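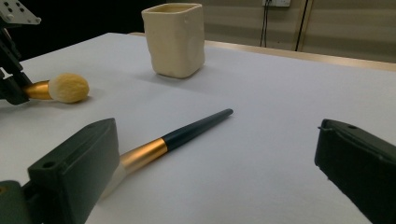 Brochas y vaso sobre la mesa de trabajo.

Taller de automaquillaje y cuidado del material
Sesión 4: guardar las brochas (y que duren)
Apuntes de Marisol Cárdenas
29 de marzo de 2018

Os dejo por escrito lo que vimos en clase, que fui muy deprisa con la parte final y varias me pedisteis que lo repitiera. Esta sesión no entra en la práctica de noviembre, pero la necesitáis para todo lo demás, así que leedla igual.

Empiezo por la mesa. Yo trabajo siempre sobre blanco, y si la mesa no es blanca le echo algo blanco encima. Una manía mía, sí, pero sobre blanco se ve el polvo que suelta la brocha, se ve el pelo que se ha caído y se ve si quedaba colorete de la última vez. Sobre una toalla de flores no veis nada. En mi casa hago esto mismo en la mesa de la cocina, con una sábana vieja doblada.

El vaso
Me preguntáis mucho qué recipiente comprar y mi respuesta es que ninguno. Mirad antes en el armario. A mí me gustan los vasos cuadrados porque las brochas se quedan en su esquina y no dan vueltas, y los prefiero pesados de abajo, que con cuatro brochas largas un vaso ligero se vuelca en cuanto lo rozas con la manga. Si es de boca muy ancha, las brochas se abren como un paraguas y acaban apoyadas unas en otras, pelo contra pelo. Mal.

Antes de usarlo, pasadle un trapo por dentro. El fondo de esos vasos es un horror, ahí cae todo (yo saqué del mío una goma del pelo y un pendiente que daba por perdido desde la mudanza).

Cómo se meten
El mango abajo, el pelo arriba. Siempre que la brocha esté seca. Esto lo subrayo porque en el cuestionario del primer día salió de todo. Si metéis la brocha boca abajo, el pelo aguanta el peso del mango y se queda torcido, y una brocha redonda torcida ya no difumina, raya.

Primero las de cabeza redonda y gorda, que ocupan más y mandan en el vaso. Después las planas o en cuña, por los huecos. Coged la brocha por el mango, nunca por el pelo, y tampoco la apretéis por la virola, que es la pieza de metal que une las dos partes. En las baratas la virola se afloja con nada. Tengo una Ronditz que baila desde hace dos inviernos y la sigo usando, pero con cariño, y una Maletti a la que se le salió la cabeza entera en mitad de una boda. Desde entonces llevo pegamento en el neceser.

Si al soltarla queda muy tumbada, la giráis un poco hasta que apoye en la pared del vaso. Sin empujar hacia el fondo.

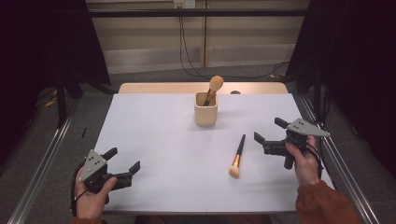
Orlando Rivadeneyra preguntó si la plana no estaría mejor siempre tumbada, porque las suyas se le abren de punta en el vaso y ya ha tirado dos. Le dije que depende de cuánto apriete las demás. Si el vaso va lleno, la plana sufre, y entonces sí, mejor en un estuche o sobre un paño. Con el vaso a medias no le pasa nada. Probad las dos formas y me contáis.

Y si está mojada
Entonces nada de vaso. La brocha recién lavada se seca tumbada, con el pelo sobresaliendo un poco del borde de la mesa para que le dé el aire por todos lados. De pie, el agua baja hacia la virola, se come el pegamento y empieza a soltar pelos. Dejadla así toda la noche, y si a la mañana siguiente la notáis fresca al tocarla con la mejilla, dejadla más. Nada de secador, por favor, Rigoberto, que ya te vi.

Lo de lavar en sí lo tenéis en los apuntes de la sesión 2, no lo repito. Solo añado que Nayeli Ospina usa jabón de pastilla Moncrieff y le va de maravilla; yo sigo con mi champú de bebé.

Cuándo jubilar una brocha
Cuando pincha, cuando deja pelos en la cara cada vez o cuando, limpia y seca, ya no recupera la forma. Las mías de polvos me han durado años. Las de labios, bastante menos.

Para la próxima
Traed vuestras brochas, todas, también las que os dan vergüenza, y un vaso de casa. El papel absorbente lo pongo yo. Faltan por pagar los 80 del material dos personas, que ya saben quiénes son. Hernán Bedoya se ha ofrecido a traer la lámpara Kotberg, que la del aula da una luz amarilla malísima para ver el color.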